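Can a Machine Put Away the Drinks Yet?
Student project report by Parvathi Chettiar and Arif Teoh

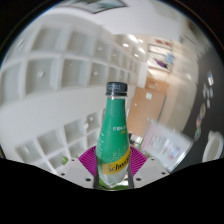
Our project asks whether machines are ready for the small jobs people do in shops and kitchens without thinking, and we picked the one we both do most, which is moving bottles. It sounds easy until you try to write down every step! A bottle with a long sloping shoulder, like the green-labeled one with the yellow band, gives the fingers very little to hold up high, so we grip low on the body and keep it upright. Soft ribbed fingers helped us a lot here.

We logged 300 grasps over 3 weeks in May. Picking up went really well, even with odd shapes. Putting down was harder. Tight spots between other bottles beat us again and again, and glossy plastic confused our tracking (Arif has a whole notebook page on that).

So are they ready? For one bottle and a clear shelf, we think yes, nearly. For a full crate at closing time, no. Next we want to try screw caps, and Indira Poojary has offered to help us with the wrist joint.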